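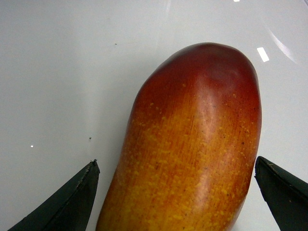

Wodbridge side-income planner: review

Wodbridge is a budgeting tool for people who earn outside a regular job. I used the paid plan for 13 weeks. Each payment is entered by hand and tagged as wages, sales, gifts or interest.

The monthly report shows how much of the total came from gifts -- a useful split if fans or family send you money. 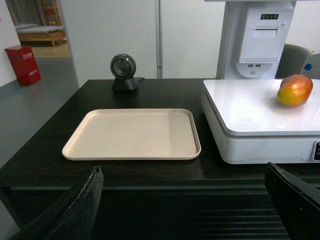 Export is weaker. Files stop at 3000 rows, and tags with accents, such as Carré, came out garbled. Support (Cormac Moynihan) replied by noon and confirmed the row limit.

Good for one person. Shared accounts need work.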